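Alcombe Launches Canopy Care and Repair Service for Clubs and Market Traders

Alcombe, the outdoor shelter hire and sales company, has opened a care and repair service for pop-up canopies. It takes in frames and covers of any make, including those bought elsewhere.

The service grew out of the firm's own hire work. Alcombe keeps 1,577 canopies for hire, and each one is set up and checked between bookings. Until now that work was only done on its own stock.

"People throw away a whole canopy when one corner fails," said Róisín Coughlan, who runs the new service. "Most of the time the poles are fine and the fabric has years left in it. The corner pieces take the strain, and that's where we start."

Every canopy is laid out with its cover on. Staff look first at the places where fabric meets frame, then at the feet of the poles, then at the seams. Covers are taken off only if they need washing or stitching. 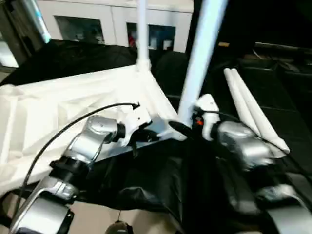 Worn corner brackets are replaced the same day when the part is in stock. Alcombe holds brackets for 29 frame types, including the full Zutar and Flarard ranges. Parts for other frames are ordered in, and customers are told the price before any work begins.

Fabric repairs cover small tears, pulled hems and lost fastenings. White covers can be cleaned, but the company does not promise to remove old mildew marks. Side panels should be sent rolled, not folded – sharp creases are harder to get out than most dirt.

A basic check costs $70 per canopy, with parts charged separately. Clubs, schools and market groups sending in five or more pay a lower rate. Alcombe expects to handle 1,000 canopies in the first year.

Drop-off is at the Athumani Road depot from 8 a.m. to 4 p.m. Customers are asked to label poles and covers with a name and phone number, and to leave weights and ground stakes at home. Bookings for December are open now, and canopies left over the winter can be stored at the depot until spring for a small fee.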